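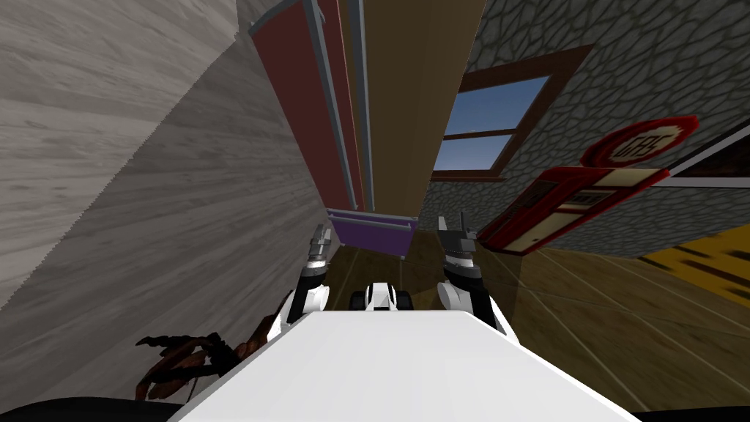
Cabinet, drawer and window, rendered view

Fulcombe Peace March and Rally: walk-round checklist, with my comments
Last revised May 24, 2020

Right, so this is the list I carry round with me before the October march, and enough people have asked for a copy that I've typed it up with all my scribbles left in. It covers the route, the green where the speeches happen, and the Brilano, where we go afterwards for the ceasefire debate. I've marked each line OK, FIX or ASK. The marks are from my last walk-round, so don't treat them as gospel when you do yours! Any distancing rules in force by October go on top of all this, and I'll send those out on a separate sheet.

PART A: THE ROUTE

A1. Whole route walked at march pace, start to finish. OK
It came to 1572 metres on the measuring wheel. I'd been telling everybody a mile, which was me being generous (sorry, it's a bit short of one).

A2. Kerbs, potholes and loose slabs noted and reported. FIX
There's a slab outside the old Boltau showroom that rocks when you step on the left corner. Reported to the council, got a reference number, heard nothing. If it still rocks in October, put a cone on it and stand someone next to the cone.

A3. Step-free way round for the steps by the library. OK
The side path is fine, a little narrow by the bike racks. Wheelchairs and prams go first with a steward in front, and the drums wait.

A4. Road closure notice agreed and copied to stewards. ASK
I've got the draft. It says the closure ends at the roundabout and our route carries on past it to the Green, so one of us is wrong. Ringing them again.

A5. Emergency vehicles can get through at every junction. OK
We practised the shout last year and it works nicely: stewards call "left side", everybody goes left, the lane opens up. Please do practise it with the new people. It feels silly for the first go and then it's fun.

A6. Counter-protest area agreed with the police. ASK
Last time they stood on the far pavement and there was plenty of road between us. Some shouting, a bit of singing from our side. I'd like the same spot again and I've said so in writing.

PART B: THE GREEN

B1. Crowd limit agreed. OK
Up to 2000 on the grass. If it gets anywhere near that, hold the tail of the march at the war memorial until the front has spread out.

B2. Stage level, steps fixed, handrail on. FIX
The handrail wobbles. Van der Merwe are supplying the stage again and they've promised a different set of steps. I want to give that rail a proper shake myself before anyone goes up it.

B3. Cables covered or run overhead. OK
Run them behind the stage and down the hedge side. Rubber covers where they cross the path to the toilets, and tape the ends of the covers as well, those lift.

B4. Generator fenced, fuel kept away from it, extinguisher beside it. OK
Check the date on the extinguisher. I once checked the pressure, felt very pleased with myself, and missed that it was two years past its service.

B5. Banners and placards. ASK
Man-lok Yen has asked for a line on poles, so here we are: no metal poles, nothing thicker than a broom handle, and big banners come down if the wind picks up. The long one with the names of the besieged towns needs four people on it at all times. Two can't hold it, we tried.

B6. No flares, smoke or candles in paper cups. OK
Battery candles for the minute's silence. They look lovely at dusk and no one gets wax on their gloves.

B7. Speakers' arrivals and exits. FIX
Ermira Kadrić is speaking third, on the peace talks and what the sanctions debate has left out. She's had some nasty messages since her last interview, so she needs a proper way out that doesn't go through the crowd. The gate behind the stage was padlocked when I tried it. Get the key, try the key, keep the key on a person with a radio.

B8. First aid point signed and visible from the stage. OK
Two signs this year, one high up. The low one vanished behind coats.

PART C: THE BRILANO

C1. Capacity known by everyone on the doors. OK
620 including us, the panel and the sound desk. Clickers on both doors, and the two totals get added together every ten minutes.

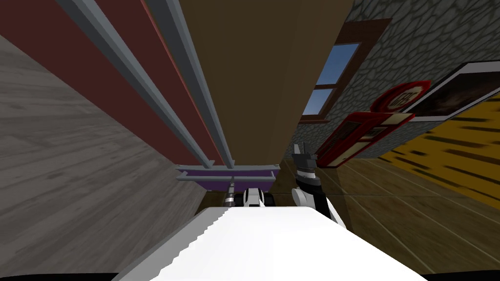 What do we do if the hall fills up before the debate starts?
Close the doors at the limit, put the sound through to the foyer speakers, and let people in one for one as others leave.

C2. All exits unlocked, unblocked and lit. OK
Open each one fully, right to the stop. I found a stack of chairs behind the east door on my visit and moved them. Look again on the day.

C3. Alarm and evacuation message tested. ASK
The duty manager wants to do it at noon, when I'll be on the route. Could someone else please go? You need to stand in the balcony and tell me if you can make out the words.

C4. Bag checks. OK
Quick and polite, at tables, with a second table for people who have no bag. Leaflets are fine whatever they say. We had a row about that once and I'm not having it again.

C5. Microphones for questions from the floor. OK
On stands, in the aisles, with the aisles still wide enough for two people to pass. Nobody carries a mic along the rows, there were trips.

C6. Quiet room. FIX
Needed, and not sorted. Some of the people coming have family in the fighting and the debate can get very blunt. I've asked for the room next to the cloakroom, with water, tissues and a chair outside for a steward.

PART D: STEWARDS

D1. Enough stewards named and briefed. FIX
We have 17 and I'd feel much happier with a few more on the road section. If you've stewarded an election count or a football match you're exactly who I want, so do get in touch!

D2. Radios charged, spare batteries, channel written on the back. OK
Write it big.

D3. Everyone knows who calls it off. OK
I do, and if I can't be reached it's Man-lok. High wind, trouble we can't keep apart, or the police asking us to stop. No vote.

D4. Incident sheets handed out and collected. OK
Blank ones come back too. I file them with this list, and the next walk-round is in the week before the march, starting from the library steps.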